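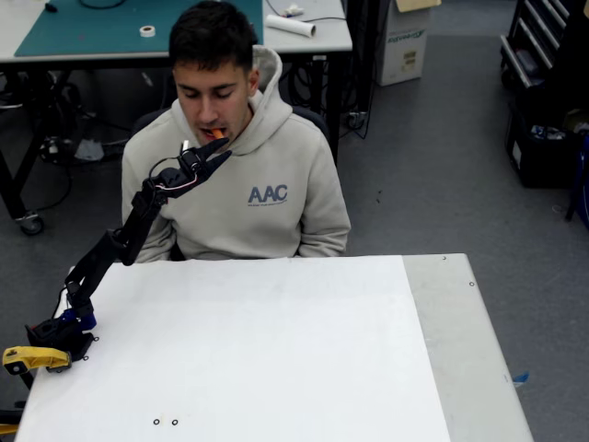 A robot arm holds its open gripper close to a man's mouth. He has the food between his lips.

Rules for robots that help people eat

Some people cannot lift a fork or a spoon by themselves. Their arms may be weak, or their hands may shake. Usually another person helps them at mealtimes. Engineers are now building robot arms that can do part of this job.

A robot that works so near a face has to follow strict rules. At Mitbridge, a workshop in Droltley, the rules are pinned up by the door. Chiamaka Adeyemi wrote most of them.

Go slowly
The arm must slow down as it gets near the person. A slow arm gives you time to turn your head or say stop.

Stop at the lips
The robot never pushes food into a mouth. It holds the food in front of the person, who leans forward and takes it with their lips or teeth. Then the gripper opens and lets go.

Push gently
Motors can be set so that they give up when something is in the way. If the arm bumps into a chin, it must stop.

Let the person choose
The person eating decides when the next bite comes. The robot waits until it is asked, even if that takes 2 minutes.

Keep a stop button close
Someone must always be able to switch the arm off. Some people press a button with a hand or a foot, and others use their voice. A helper stays in the room as well.

Fix it down
The base of the arm must not slide or tip. It is checked before every meal.

How are the rules tested?
Rigoberto Ospina runs the tests at Mitbridge. There are 43 checks on his list, and the first ones are done with a dummy head. The arm made 428 practice moves with the dummy before any person sat down at the table. If one check fails, the whole list starts again from the top.

Words to know
Gripper: the part of a robot that holds things.
Base: the bottom part of the arm, which stays still.
Joint: a place where the arm can bend or turn, like your elbow.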